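双臂叠衣单元的搭建与评估步骤：机器现在能不能接手叠衣服

本文写给准备在实验室或洗衣房后场试装双臂叠衣单元的人。叠衣服常被当作家务自动化的试金石，原因是布料没有固定形状，同一件毛衣丢在台面上两次，轮廓不会相同。下面按顺序说明工位布置、任务拆分、示教采集、评估记录和故障处理，最后给出我们对“能不能用”的判断。文中流程由 Soledad Barrientos 和 Hipólito Ojeda 在 Girura 项目中整理，控制软件为 Muvow，夹爪指尖由 Marchal 加工。换用其他软件时，菜单名称会有差别，步骤顺序不变。

一、工位布置

1. 先定台面，再定机械臂。台面要平整，表面摩擦不能太大，否则拖拽布料时会起皱。台面有花纹可以接受，但花纹与衣物颜色的反差要足够，视觉部分才能稳定分出边缘。

2. 两臂装在同一根横梁上，底座间距按最宽的一件衣物确定。间距过小，两肘在中间会互相避让，动作变慢；间距过大，远角够不到。安装后手动把两个夹爪分别送到台面的四个角，任何一个角需要关节接近限位才能到达的，都要重新调整。

3. 线缆沿臂身固定，肘部留出余量。余量不足会在伸展时拉扯接头，余量过多会垂到台面上刮到衣物。固定后让两臂以低速走完全部工作范围，观察线缆有无卡滞。

4. 取料筐放在后角，筐口低于夹爪的最低安全高度。筐壁宜用鲜明的单色，方便标定时核对位置。筐要固定，否则夹爪碰一次就偏一次，后面的记录都会受影响。

5. 灯光从上方均匀照射。深色针织物吸光严重，曝光以深色衣物为准进行设置，浅色衣物略微过曝影响不大。

二、任务拆分

不要把“叠一件衣服”当作一个任务来训练或评估。建议拆成四段：取出、展平、对折、放置。每段单独设起点和终点，单独计成败。

取出：从筐内抓起一件，且只抓一件。
展平：衣物在台面上基本摊开，没有被压在身下的袖子或裤腿。
对折：按预定折线折叠，两层边缘基本重合。
放置：叠好的衣物移到指定区域，移动后形状不散。

展平和对折之间的界线最容易有争议。我们的规定是：两臂都松开衣物并抬离台面，展平才算结束。夹爪还压着布边时，布料的形状有一部分是靠外力维持的，此时判定成功没有意义。 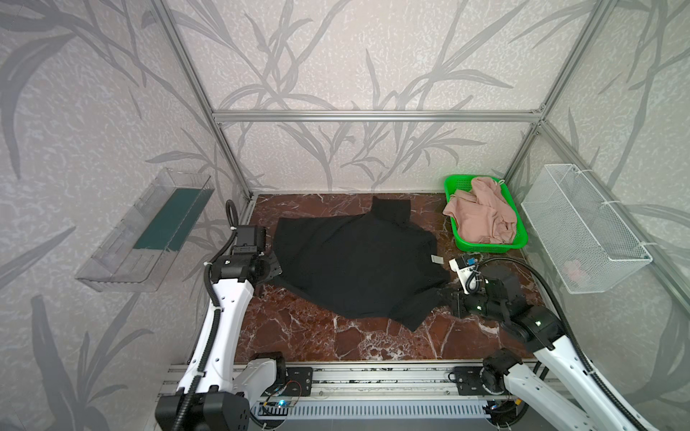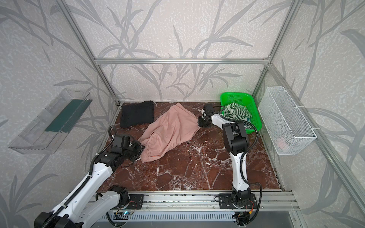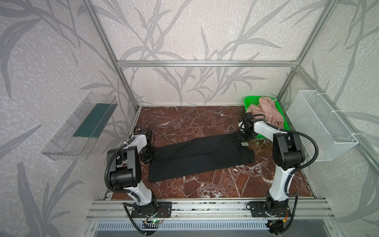 同一工位，黑色与粉色衣物。

三、抓取点的选择

抓取点决定了后面几段动作的难度，也是目前机器与人差距最大的地方。人会用手指捻一下布边，感觉出手里是一层还是两层；平行夹爪没有这种触觉，只能靠视觉估计边缘，再以固定的力闭合。针织高领衫的领口是双层，袖口较窄，两处的合适抓取深度不同，不能共用一个参数。第一张里右侧夹爪夹的是黑色高领衫的袖端，这类位置边缘清楚，适合作为初始抓取点。带松紧的裤腰正好相反，布料自己收拢，夹爪容易一次夹进好几层褶子；第二张中左侧夹爪压在粉色衣物的松紧腰处，另一侧捏住远端的角，两端的动作要分别设参数。

操作时按以下顺序设定：

1. 在 Muvow 中为每类衣物建立单独的抓取配置，至少区分厚针织、薄针织和带松紧腰的下装。

2. 指尖下探高度从离台面2毫米开始试。过低会顶到台面触发保护，过高则只擦到布料表面的绒毛。

3. 闭合后先提起一小段，停顿，再由视觉确认布料是否跟随。没有跟随就松开重抓，不要带着空夹爪执行后续动作。

4. 单次任务中同一抓取点最多重试7次。超过后由操作员介入，并记为失败。

对角拉伸时还要限制两臂的相对速度。两个夹爪同时向外拉，针织物会被拉长，松开后回缩，折线随之偏移。可行的做法是一侧保持不动，另一侧缓慢移动，到位后停顿，再同时松开。

四、示教采集

1. 操作员坐在能直接看到台面的位置，用主手遥控两臂。只看屏幕操作时，对高度的判断会变差，抓空的次数明显增加。

2. 每次采集前打乱衣物的初始状态。可以团成一团丢下，也可以对折后斜放，但不要由操作员事先摆好。摆得太整齐的数据训练出来的模型，遇到真实的洗衣筐就会停住。

3. 失败后补救成功的片段要保留。我们早期把这些片段全部删掉，模型抓空之后就不知道怎么办，会悬在半空反复开合。后来补回，情况有改善。

4. 每件衣物采集57次左右再换下一件，中途允许换操作员，但要在记录中注明。不同操作员的折法有细微差别，例如先折左袖还是先折右袖，混在一起不注明，后面很难排查。

5. 采集间隙清理台面。线头和碎屑会被夹进指尖，影响闭合，也会干扰边缘检测。

五、评估记录

评估时模型自主运行，操作员只负责按下急停。每一段记三项：是否成功、用时、重试次数。判定由不参与采集的人完成，标准写在纸上，贴在工位旁。

我们在十月做的一轮评估共28次，衣物均为采集时用过的款式。结果大致如下：取出和放置比较稳定，多数失败集中在展平，其次是对折时两层错位。黑色衣物的失败多于浅色衣物，主要表现为袖子压在身下而系统没有识别出来，仍按已展平处理，接着开始对折，叠出来的形状自然不对。

换成没有采集过的款式，成功率明显下降，不宜与上面的结果放在同一张表里比较。对外介绍时应分开列出，只给一个总成功率容易误导。

六、常见故障

夹爪闭合后布料滑脱：检查指尖胶垫是否沾有绒毛，用无水酒精擦拭，干透后再用。磨损明显的直接更换。

两臂在台面中部停住不动：多数是肘部避碰触发。缩小工作范围，或把其中一臂的肘部姿态改为外展。

一次取出两件：筐内衣物过多或相互缠绕。减少每筐件数，并在取出段末尾增加一次悬空检查，发现两件时放回筐内重抓。

台面上的衣物整体跟着滑动：台面过滑。可在非抓取侧用另一只夹爪轻压布料，压力设到能固定住布料即可。

停机后重启位置偏移：重新执行零位标定，再核对取料筐的坐标。底座螺栓松动也会造成同样的现象，每周五停机时检查一遍扭矩。

七、现在能不能用

作为家务替代，还不能。人叠一件毛衣只要十几秒，机器单是展平就常常超过这个时间，而且需要有人在旁边看着。家里的衣物种类杂，内衣、袜子、带拉链的外套、被套混在一起，现有抓取配置覆盖不了。

在洗衣房后场，条件稍好一些。衣物种类单一，尺码接近，例如统一的工作服或毛巾，可以针对性地设定参数，夜间低速运行也能接受。Dulik 的后场试用就限定在毛巾和围裙两类，衬衫仍由人工处理。毛巾没有袖子，展平的难度低得多，这类工件的表现不能推及毛衣。

准备试装的单位，建议先用自己的衣物走一遍第三节的抓取测试，只测抓取，不测完整流程。抓取重试次数降不下来的款式先剔除，剩下的再投入采集。配置文件和记录表的空白模板随 Muvow 安装包提供，在“工位”菜单下导出，导出前先填写工位编号，否则表头为空。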